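Durnard textile mill open day, November

The Durnard mill dyes cotton jersey and sheeting on one site. The tour covered the dye house and the finishing room. Line 2 runs 182 meters of cloth per batch.

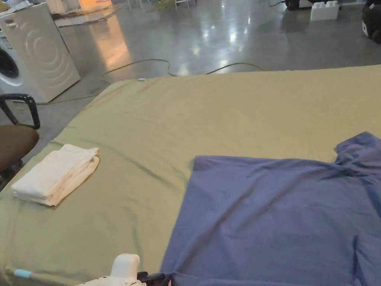 Blue T-shirt on a green fitted sheet.

Dye lots are held at 93 degrees Celsius, then rinsed.
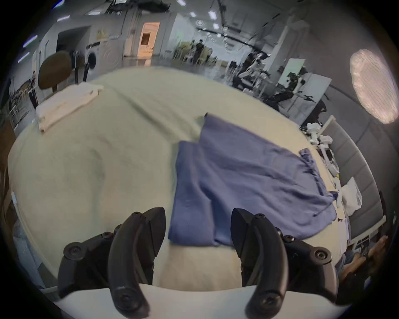
Shade drift is checked under two lamps. Mid blues shift most between them. A blue like the garment on the pale sheet is a fair test, as slight wrinkles read darker.

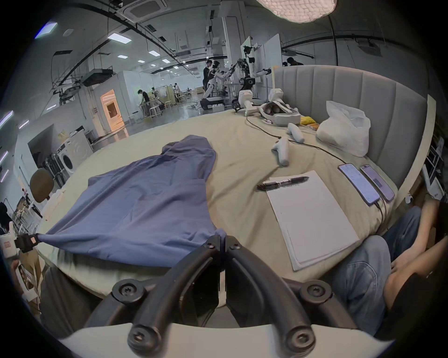 Rinse water is reused up to 5 times.

Comments
"Is the rinse metered?"
"Bus 53 stops at the gate."

Related
Rastogi spinning works
Ustance wool fair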